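6. Setting out the bolts and washers

Use a clear stretch of a flat white table. Plants, cables and other items can stay on it as long as they are well back from the working area.

1. Take the two bolts and the washers out of the Lunde parts bag (bag 49).
2. Stand the larger bolt upright.
3. Stand the smaller bolt a short distance to its right.
4. Lay the washers flat in front of the bolts. They must not overlap.

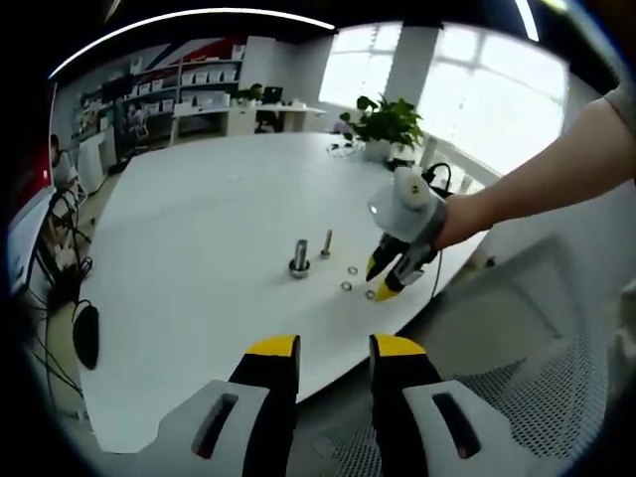

Fig. 20. Bolts upright, washers flat on the table.

Note: The washers do not need to be in a straight row. Leave enough space between them to pick one up without moving the next.

Caution: Small parts. Keep away from children. Do not leave washers near the table edge.

5. Check from the side that both uprights are vertical. If one leans, wipe the table underneath it and stand it up again.
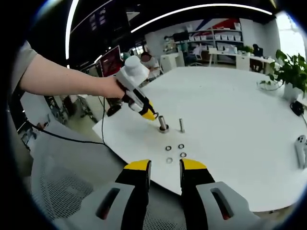
6. Lift one washer, hold it level above the thicker upright and lower it. Do not drop it or push it down. If it catches, raise it, level it and try again.
7. Carry on until all the washers have been used.

To clear away, take the washers off first and put everything back in the bag. Replacement washers are sold under Alanel part no. 214.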